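Forum Bois et Atelier > Finitions > Huile ou vernis pour un plan de travail clair ?

Pindodthorpe
Posté le 15 juin 2026
Bonjour à tous,
Je m'excuse d'avance pour mes fautes, le français est ma troisième langue. Je viens de terminer une étagère longue et un plan de travail pour mon petit atelier de reliure. Le bois est du pin, acheté chez Antoniuk, déjà raboté. Je voudrais le protéger sans le rendre jaune. J'ai lu beaucoup d'avis et je suis plus perdu qu'au début. Certains conseillent l'huile dure, d'autres le vernis à l'eau en trois couches. Je travaille avec de la colle d'amidon, donc il y a souvent des gouttes d'eau, mais jamais de grande chaleur.
Mon budget est de 150 euros, ponceuse non comprise, car j'en possède déjà une.

dirk_atelier
Bonjour et bienvenue. Pour la colle d'amidon, je prendrais le vernis à l'eau, mat, sans hésiter. L'huile est belle mais elle demande de l'entretien, et avec de l'humidité tous les jours tu vas voir des auréoles. Grain 150, puis 200 entre les couches, et tu dépoussières bien avec un chiffon humide.

mielleux
Pas d'accord avec dirk_atelier. Le vernis, le jour où il se raye, il faut tout reprendre. L'huile, on ponce la tache, on remet un peu de produit au chiffon et c'est fini. Je suis à l'huile depuis 12 ans sur mon établi et je ne changerais pour rien au monde. Par contre il est vrai que le pin va foncer. Si on aime le ton miel, c'est un plaisir.

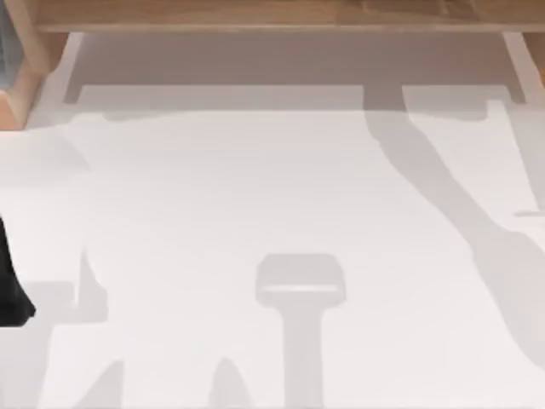
Et puis le toucher n'est pas le même. Une surface huilée reste agréable sous la main en hiver. Cela compte quand on passe ses journées dessus.

Pindodthorpe
Merci pour vos deux réponses, qui sont très claires, même si elles disent le contraire ! Le ton miel ne me dérange pas pour l'étagère. Pour le plan de travail, je préfère qu'il reste pâle, car je dois bien voir la couleur des papiers. Est-ce que je peux mélanger les deux finitions dans la même pièce ?

dirk_atelier
Bien sûr. Huile en haut, vernis en bas. Fais attention de ne pas poser le vernis sur une zone qui a reçu de l'huile, il n'accrochera pas.
@mielleux : ton établi est en hêtre, je crois ? Ce n'est pas comparable avec du pin, qui boit beaucoup plus et marque au premier coup d'ongle.

mielleux
En hêtre, oui. Je te l'accorde pour la dureté. Pour les auréoles je maintiens, je n'en ai pas.

jarnach_bis
Je me permets d'intervenir. Personne n'a parlé des nœuds. Sur le pin, la résine remonte et elle traverse le vernis à l'eau. Il faut isoler avant, avec de la gomme-laque ou un fond dur. Chez Jarnach ils vendent le fond dur en petit pot, celui de Dirkham m'a laissé un voile blanc. C'est peut-être moi qui en avais trop mis.
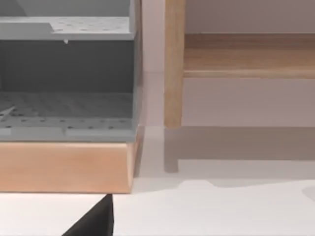
Combien de temps faut-il attendre entre le fond dur et la première couche de vernis ?
Une nuit complète, dans une pièce aérée, puis un égrenage léger au grain 200 avant de continuer.

Pindodthorpe
Je vous remercie, jarnach_bis, je n'avais pas pensé aux nœuds et j'en ai plusieurs, dont un gros juste à l'endroit où je pose ma presse. Je vais faire un essai sur une chute avec les deux produits, et je reviendrai en septembre pour dire comment cela vieillit.

mielleux
Fais aussi une chute à l'huile, pour me faire plaisir.

dirk_atelier
Et laisse tomber une bonne goutte de colle sur chacune, toute la nuit.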